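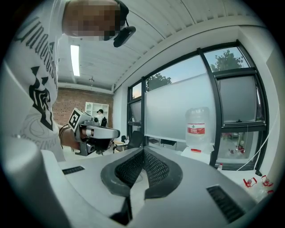 Akeo Community Help > Home and Workspace > Rooms and Layout

Shared work room with big windows and a brick wall: glare, echo, and where to put the desks

brickandbatten
Posted Wed 27 July

Hi everybody, I've been reading this section for a good while and finally have something to ask, so please bear with me if I ramble a bit (I always do).

A few of us share a work room on the upper floor of an old building in Trallby, and we love it to pieces. Red brick at the far end, a white ceiling with those ribbed slats that run the whole way back, and one side that's pretty much all window, great big panes in dark metal frames with trees outside. When I first walked in I said yes before I'd even asked what the rent was! In fall it's going to be gorgeous.

But now we've been in there for a few weeks in July and the love is wearing just a little thin. The trouble is the sun. It comes in over the tops of the trees and by 11 in the morning anybody at a desk with a screen is squinting or has turned their chair sideways. I've started working with my laptop tilted so far back it's practically flat. It gets warm too, though I can live with warm.

The second thing is the sound. It's a hard room. Brick, glass, desks, that ceiling, and office chairs rolling back and forth all day. Two people talking at normal volume sounds like a family reunion. I wouldn't call it a true echo, more a sort of ringing on top of everything, and by the end of the day I'm worn out and can't say why.

The third thing is smaller and maybe it's only me. We have a white shelving unit standing against the brick, the kind with open compartments, and it has turned into the place where everything lands. Bags, jackets, cables, somebody's lunch. The desks are close enough to it that people end up sort of parked in front of it, and you have to say excuse me to get at your own things. I'd like to move it but I don't know where it would go, with windows taking up one whole side.

What we can't do: we can't drill into the brick (it's in the lease, underlined), and we can't touch the outside of the windows. I'm fairly sure we could screw something into the beam that runs along the ceiling above the windows, but I'd have to ask. It's painted white like everything else up there and I don't know what's under the paint. The lights are the long fluorescent kind and they stay, also in the lease, although we can switch them off.

We have a bit of money between us but not a lot. My sister-in-law thinks we should get heavy curtains and be done with it, and I just can't bear to, it would be like buying a house at the lake and boarding up the lake side. Is there something in between? And what would you do first if you could only do one thing this month?

Thank you so much for reading all that. I'd be glad of any thoughts at all, even on just one part of it.

halfpastporch
Posted the same evening

Oh, I know this room! Well, not your room, but I spent 9 years in one very like it, an old workshop with windows down the long side, and I still miss it every spring. So first of all congratulations, and second, please don't do the curtains. We did the curtains. They were lovely thick things and they ended up closed all the time, even in December, and we sat there under the fluorescents like mushrooms.

What I'd do first costs nothing, and it's turning the desks. If you sit facing the windows, your eyes are fighting the sky all day long. If you sit with your back to them, the sky is in your screen. You want the windows at your shoulder, so the desk runs out from the window wall and you're looking either toward the brick or away from it. I'd look toward the brick, personally. It's a restful thing to have in front of you, it's dark and it doesn't bounce light around, and when you want the trees you just turn your head. Try it for one full day before you decide. Ours looked all wrong for the first hour (somebody complained that it felt like a bus) and by the afternoon we wouldn't have gone back.

While you're at it, pull the desks a little way in from the glass. There's usually a strip right along the windows where the light is just too strong for screens, and that strip makes a wonderful place for other things. We had a long bench there where people ate and read and laid out drawings. Plants like it too, if anybody is good about watering. I wasn't.

Then shades. What we put up in the end, after the curtains came down, were roller shades in a see-through weave, the sort where you can still tell there's a tree out there but the brightness drops way down. Sometimes they're called solar shades or screen shades. They come in different openness, given as a percentage, and lower means darker. Ask for samples, tape them on the glass in the worst part of the day, and sit at your desk and look at them. Do this before you order, please! In the shop they all look alike. I'd go for a gray or a charcoal. It sounds backward, and I argued for white myself, but white cloth lights up when the sun hits it and then you've got a big glowing rectangle next to your screen, whereas the dark ones you look straight through. They'd go nicely with your dark frames, too.

Ours came from Hollenstein, and they were perfectly fine and a bit slow. The widest we had was 56 inches, and if I were doing it over I'd have gone narrower and matched them to the window frames, one shade per section, so that you can pull down only the one that's bothering you. With a wide one there's always a discussion. There was one fellow at our place who felt the cold and one who felt the heat and they raised and lowered that shade at each other for an entire summer without saying a word.

About the beam. Do ask, and do find out what it is before you buy brackets. Knock on it along its length. If it's wood under the paint you're in luck and ordinary screws will do. If it's a boxed-in pipe or duct, leave it alone completely, you don't want to be the one who found the water. If the answer is no, you can get shades with tension fittings that wedge inside the window opening, and they hold better than you'd expect as long as you don't let anybody yank on them. Measure the depth of the opening first, though. Metal frames are sometimes too shallow for them.

As for the shelves, I think I'd leave them against the brick and move the people. Once the desks are turned you may find you've got a walkway in front of the unit without having tried. Give everybody one compartment with their name on it and add a row of hooks on a freestanding rail near the door for the jackets and bags. Half the pile-up in our place was coats. The coats went and suddenly the shelves had room for the things shelves are for.

Write back and say how you get on, I'd love to hear. And have your lunch by the windows!

dulltuesday
Posted the next day

blackout film. you stick it on the inside of the glass with soapy water and a squeegee. did my whole garage in a weekend and it's dark as a cave in there, no glare whatsoever.

for the noise just get carpet.

ovenmittenmama
Posted two days later

Sweet people, I'd be a bit careful with the film. Dark film on the inside of a big pane can make the glass heat up unevenly, and some kinds of glass will crack from it, particularly older glass or sealed double panes. If you're renting, that's a conversation with the landlord before anything gets stuck on. There are lighter films made for exactly this, and the makers can tell you which glass they're safe on, so I'm not saying never! Only ask first. And brickandbatten did say they want to keep the trees.

I really came to talk about the noise, which got a little skipped over, and it's the part that would bother me most. I teach sewing in a room with a hard floor and hard walls and I used to go home hoarse.

The carpet answer is short but it isn't wrong. If your floor is bare, a good thick rug with a felt pad under it will help with the chairs right away, and the rolling was half of our racket. Get the flattest rug you can for under the desks, or the casters bog down and everybody grumbles, and save the shaggy one for wherever people stand and talk. You can also swap the casters for soft rubber ones. They pull straight out on most office chairs and the new ones push in. I did ours while watching a movie.

For the ringing you need something soft up higher, at the height where people's heads are. A rug can only do so much about sound that's going back and forth between glass and brick. You can't drill the brick, so think of things that stand up by themselves. We have 2 freestanding felt screens from Bradis on little feet, taller than me, and they get pushed all over the place depending on the class. I put one between the cutting table and the machines and it was like someone had turned a knob down. They weren't cheap, I'll admit. A friend of mine made hers from old wooden frames with mineral wool inside and bedsheets stapled over, and they work every bit as well, though one of them has sailboats on it.

And here's where I'd disagree just slightly with halfpastporch (whose answer I loved, I want to come and eat lunch by those windows). I'd use that white shelving unit as part of the cure. Open compartments that are filled with all sorts of uneven things, books and boxes and folded cloth, break up the sound quite well, much better than a bare wall. If it's sturdy and low enough to be safe, you could even bring it out from the brick and stand it crosswise as a divider, with the desks on one side and a place for bags on the other. Then people can reach it from both sides and the excuse-me problem goes away. But only if it's stable! Tall units that are meant to stand against a wall can tip, and without drilling you can't anchor it to the brick either. Heavy things at the bottom, give it a firm push, and if it wobbles even a little, put it back where it was and don't try to talk yourself into it. You might ask the landlord about anchoring in any case. Some will say no to decoration and yes to safety.

If the ceiling slats have gaps between them, have somebody look at what's behind. Sometimes there's a soft backing up there already that is doing you some good, and sometimes it's just hollow. I wouldn't stuff anything up there yourselves, not with light fixtures running through it.

So for your one thing this month, turn the desks, as you've been told, and then spend the money on a rug.

brickandbatten
Posted the following week

Oh, you're all so kind, thank you! We turned the desks on Saturday. It does feel like a bus, and I do like it. The squinting is a lot better at my end, less so for the desk nearest the glass, so we've sent away to Hollenstein for samples and I've asked for charcoal and gray both. I knocked on the beam and it sounded different in different places, which worried me, so that's waiting until the landlord calls back.

We pushed on the shelves and they wobbled. They're staying put. I have a rug coming from my mother's attic that's either going to be perfect or smell of attic, and if it's the second one I'll be back here asking how you get that out.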